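Skindar kitchens bring in grippers for dish handling

10 August 2024
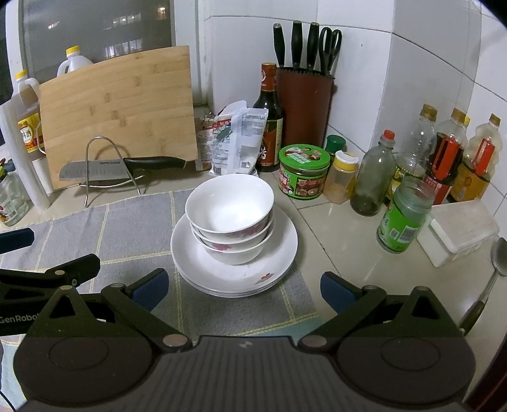

A gripper at a stack of plates and bowls in a Skindar kitchen.

Skindar, which runs staff kitchens for small offices in Tapia, has changed the way its kitchen crews work now that part of the dish handling is being automated. The company began the switch in April at two sites and has since added two more.

Under the new setup, workers use hand-held grippers for part of each shift to stack, lift and set down plates and bowls. The recordings go to Kindik, the firm supplying the automation, and are used to train the robot arms that put clean dishes away after the evening meal. One arm is in service at each of the 4 sites.

Almost 70 people work in the kitchens. Skindar says no jobs have been cut, but the late shift has been shortened and 3 positions have moved from dishwashing to food prep. Employees who moved kept their hourly rate. Time spent with a gripper is paid as regular work and is limited to two hours per shift.

Crew members have raised some complaints. The grippers are slower than bare hands, and several workers reported sore wrists in the first weeks. Skindar now requires a break between sessions and has dropped the gripper from tasks involving full pots. Others said they missed working the late shift in pairs, as closing up is now done by one person at the smaller sites.

Workers also asked who would be responsible for broken dishes. Under the current rules, breakage by an arm or during a gripper session is logged separately and does not count against the crew.

Corelura, the company that schedules the kitchen shifts, is drawing up a new rota to match the shorter evenings. Staff will be able to comment on the draft before it takes effect. Skindar has not said whether it will extend the system to its other kitchens.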